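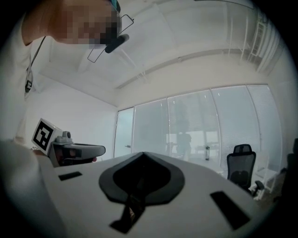 How to help out when people in your town are stranded far from home

Last September a packing plant outside Plelham shut with one day's notice, and 107 seasonal workers lost their beds along with their jobs, as the bunkhouse belonged to the company. Most of them lived two or three states away. I'd never organized anything bigger than a potluck, but I ended up in the middle of it (my phone number was on a flyer, long story!), and people keep asking me how we did it. So I'm writing it down.

Start with a list. Before you collect a single blanket, go and talk to people. Get a first name, a phone number, where they want to go and who they're traveling with. Ask if anyone needs medicine. Don't ask about papers or immigration status, and don't write it down if someone tells you. Marisol Bermúdez did our interviews in Spanish and she was firm about this from the first evening.

Next, find out what they're owed. Unpaid wages are the big one. Have everybody take a photo of their last pay stub and their contract, if they got one, and send it to themselves so it isn't sitting on just one phone. Then call your state labor department and the nearest legal aid office. I got nowhere on the phone for two days — keep calling, and write down who you spoke to and when. Nine of our folks didn't want to file anything. Leave them be, it's their choice.
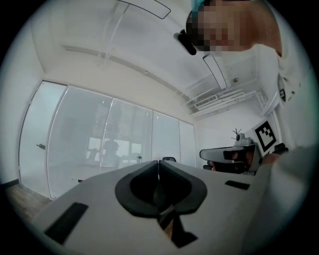 Then comes the travel money, and I'd do it differently now. We handed out cash at first and lost track of it by lunchtime. Buy the tickets directly. Saturnino Iglesias sat down with a laptop and the bus timetables and grouped people by direction, and that got us a discount on one route with 22 seats. Add $50 a head for food on the road, in an envelope with the name on it. Some of those rides were more than a day long with a transfer in the middle of the night, and a ticket alone doesn't feed you.

For the nights in between, ask churches, the school gym, the fairground, anyone with showers. Ask for an end date up front too. Rosemarie Kramer got us the Grange hall by promising in writing that we'd be out in a week, and we were, with a few hours to spare.

A word about donations. You'll get winter coats and canned pumpkin when what you need is phone chargers, socks and diapers. Post a short list, change it every morning, and feel free to say no thank you!

Be careful with reporters. Some of the coverage helped us a lot, but one crew started filming folks asleep on their bags before anybody had agreed to it. Put one person at the door and send every camera through them.

Last thing, call people once they're home. I still have three wage claims open from this, and two of the phone numbers have changed already, so get a relative's number as well.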